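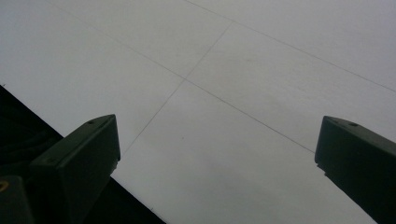
According to one reader, the thermostat in her unit said 68 all morning while the rooms still felt cold, and she wanted to know whether the reading or the heating was wrong. Most of the messages we get are some version of that one. The answers on this page apply to hydronic floor heating in the Bikbridge and Peltow buildings. Units in Opoku have forced air and are covered by a separate page.

Last updated 2 Jan 2024

Why does the unit feel cold when the thermostat shows the set temperature?
The thermostat measures air temperature at the wall. Comfort also depends on the temperature of the surfaces near you. After a long setback the air can reach the set point before the floor and outside walls do. Leave the setting alone and let the slab catch up.

How long does the floor take to warm up?
From a cold start, allow 11 hours. From a normal overnight setback of 2 degrees, allow most of the morning. Raising the set point higher than you want doesn't speed this up. The supply water temperature is fixed by the outdoor reset control in the boiler room and your thermostat only opens or closes the zone valve.

Should I turn the heat down when I go out?
For a day at work, leave it where it is. For a trip of several days, use the Away setting, which holds the unit at a safe minimum. Set the return time for the evening before you get back.

Can I put down a rug?
Thin rugs with a breathable pad are fine. Do not use foam or solid rubber backing. A thick rug over much of the floor cuts the heat output of that zone, and the thermostat will call for heat longer to make up the difference.

Can I drill into the floor?
Not anywhere in the unit. The tubing layout differs between units and the drawings are not accurate enough to drill by. Door stops and safety gates have to be fixed to the wall or the door frame. Damage to tubing is billed to the unit.

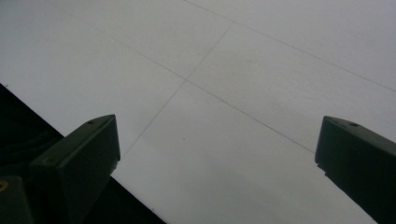 What does error code 15 on the thermostat mean?
The floor sensor has stopped reporting. Heating continues on the air sensor alone, with a lower limit on run time. Hold the Menu key until the display clears. If the code comes back within the hour, send a repair request and include the unit number.

I hear ticking from the manifold closet. Is it a fault?
Short ticking when a zone valve opens or closes is normal. So is a faint sound of moving water at the start of the season, until the trapped air has been vented. Report a steady hiss, a knock that repeats all day, or any water on the closet floor.

Who bleeds the system?
Our Trostano office does this each fall. Please don't open the vents on the manifold yourself. Opening them drops the loop pressure for the other units on the same riser, and the boiler will lock out below its minimum.

How is my heating bill worked out?
Each unit has a heat meter on the return line. Readings are sent to the office monthly and billed at the rate in your lease. The pump and boiler room costs are shared by floor area. There is no heating charge in June.

Where do I send a repair request?
Use the form in the resident portal, or call extension 292. For a leak, call first and fill out the form later. Keep the closet door clear so the shutoff can be reached.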